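Taking Computers Apart, One Clip at a Time
By Efua Gyamfi

The old desktop computers arrive at the Trako lab on pallets, and Zoriana Semeniuk's group is trying to teach a robot arm to empty them.

Shredding is how most scrap computers end up. It's fast and cheap, and it ruins parts that could have been sold again. Taking the machines apart by hand saves the parts, but the work is slow and hard to staff. Semeniuk has wanted a robot to do it since her student days. The trouble is that two computers off the same line rarely look alike after ten years in an office. Cables have been moved and cards added. Somebody has lost a screw and jammed a latch shut.

Her group's method, called Skumemen, gives up on having the robot learn a whole teardown as one long task. It learns short moves, such as pressing a clip or lifting a card straight up, and a second program picks which move comes next. After each move the arm stops and checks what it felt at the fingers against what it expected. If the two don't match, it backs off and tries again from a slightly different angle.

"The pause costs us time," Semeniuk said. "We tried running without it in August and broke a lot of memory slots."

The training set was small. Taras Zhuravel and Illia Antoniuk guided the arm through 151 demonstrations, most of them done twice over because the first batch was recorded with the wrong force settings. Zhuravel still has the bad batch on a drive and would like to find a use for it.

For the test, the group ran 132 removals on computers the system had not seen. The arm completed the removal without damage in all but 32. Memory and expansion cards went best. Hard drives were worse, mainly when a cable ran across the bay and the fingers caught it on the way out.

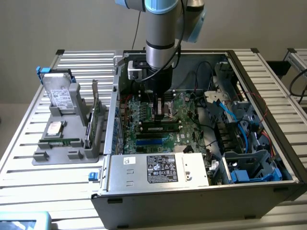
Memory sounds easy until you try it with two fingers. A person opens the latches with both thumbs and the stick pops up. The arm has to do one latch, then the other, and then grip a thin board without touching whatever is next to it. Antoniuk spent most of the spring on that one move.

Yevdokiia Stetsiuk, who runs the recycling line at Kushnir, has watched the system work and is interested but not ready to buy. Her crew can strip a desktop in a few minutes. The robot takes far longer, and a person still has to open the case for it.

Semeniuk doesn't argue with that. The next round of tests will be held at Kushnir's site in Skukov, on whatever comes off the truck, and the group plans to start with the cables.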